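Week 5 handout: buying a picking kit (and what the brochure leaves out)

Right, this week is the one where I talk about shopping. You've had four weeks of me drawing joint angles on the board, so you've earned it. We're looking at bin picking kits, the sort you buy as a bundle and bolt to an arm you already own, and I'm using the Ukari starter bundle as the main case with the Gurkia one for comparison. I've spent a good chunk of the summer with both price lists and I have opinions!

What you get for your money

The Ukari bundle is 1,285 pounds before VAT. For that you get the gripper with its fingers, the mounting plate, a licence for the grasp planning software and a calibration board. You don't get an arm, you don't get a camera, and you don't get a bin (I know, but people do ask). The extra finger set is another 79 pounds and I'd budget for it from the start, as the standard pair is quite short and you'll want the longer ones for anything in a corner.

Gurkia sell theirs as a subscription, 200 pounds a month, support included. Do the sum yourselves before the seminar. How many months until the Ukari one would have been cheaper? And does your answer change if the project stops for the holidays but the payments don't?

Mixed items, and why I keep going on about them

Every sales video I've ever sat through has the robot picking identical boxes. Lovely, but also the easy case. When you're judging a kit, ask for mixed items, all different shapes, in a bin with proper tall sides. A toy truck, a plastic cup, a pair of sunglasses, something black and awkward. Thin frames are a pain for a two-finger grasp and dark lenses are a pain for depth cameras, so sunglasses are two tests for the price of one.

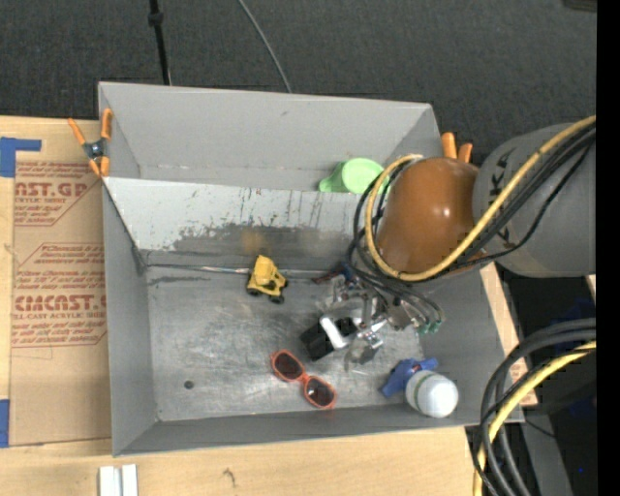
Fania thinks I'm being unfair to the suppliers here, and that a buyer who only ever handles cartons should test with cartons and not worry about toys at all. The point was made quite firmly in the margin of last year's handout, along with a remark that the Gurkia support line once sorted out a carton job in an afternoon, mixed items or no mixed items.

Fair enough, and I've softened the marking scheme a bit as a result. If your case study company has a single product line, say so and pick your test set to match. I'd still throw in a few oddities, though. Returns come back in all sorts of states, and a kit that sulks at a crumpled box will cost you somebody's morning.

Things to look at before you sign

Cables and hoses first. They have to bend round the wrist every time the arm turns, so ask what the bend limit is and who pays when one wears through. Ukari treat hoses as consumables. Gurkia cover them, within limits, and the limits are on page two of the contract in rather small type.

Then the bin. Bare metal scuffs, and scuffed metal gives you bright patches in the camera image that the planner may take for something worth grabbing. A matt liner helps. Also check how the bin is held still! A clamp is fine on a test bench. On a line you want a proper fixture, or one good nudge from the arm and your calibration is out.

Walls next. Items up against a wall are where most kits struggle, because one finger has to fit between the item and the side. Ask to see picks from the edges and corners, and ask what the software does when there isn't a safe grasp. Does it skip the item, or shove it about and try again? I prefer the shove, personally, but it's slower.

Last, the trial. Ask for 400 attempts on your own items and get the full log, failures included. A percentage on a slide tells you very little if you can't see which objects it was missing.

For Thursday

Read the Witkowska service agreement on the course page. It's a third option, a pay-per-pick one, and it works quite differently from the other two. Come with one clause you'd want changed and a rough idea of what you'd change it to. One side of paper is plenty, handwritten is fine, and please bring a calculator that isn't your phone.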